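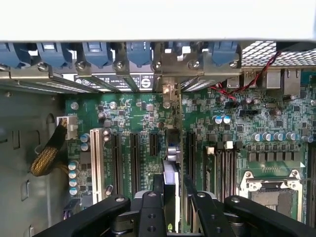

The intermittent loss of the second disk controller on the Salem build host comes down to interrupt routing, and I no longer think the driver is at fault. I went through the kernel logs from March onward and found 143 resets, all of them on the same interrupt line. An expansion card standing vertically in its slot on a green motherboard looks like an independent device, but on many older boards two slots share one line, and the manual often leaves that out. When both devices raise an interrupt under load, the Clondetti driver acknowledges the first and times out on the second.

On 07/06/2020, Ilham Helmy wrote:
> I upgraded to Clalov 3.2 and the resets continue. The interval varies
> between 2 and 51 minutes. Replacing the cable made no difference.
> Should I go back to the old driver? Also, does the message
> "irq: handler declined" matter, or is it noise?

The old driver will hide the problem. It polls every 3 seconds when an interrupt goes missing, so the reset never reaches the log, but the stall is still there and writes still queue up behind it. I would stay on 3.2. The "handler declined" message does matter. It means the interrupt arrived and neither driver claimed it.

Please try the following in order and run the Burum load script after each step.

1. Save the output of /proc/interrupts before and after a reset. If the counter for the shared line jumps while the controller's own count stays flat, the rest of this message applies. If it doesn't, stop and send me both files.

2. Power down, unplug the supply and move the controller to a slot on a different line. Laying the tower on its side makes it easier to seat the card evenly.
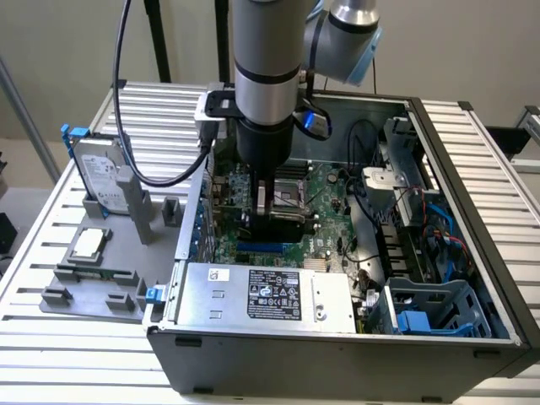

3. If no other slot is free, turn on message-signaled interrupts with clond_msi=1 on the boot line. Firmware older than revision 51 ignores this flag without a warning, so check the revision first.

Send results to the list, with the full boot log attached as plain text. The archive strips compressed files.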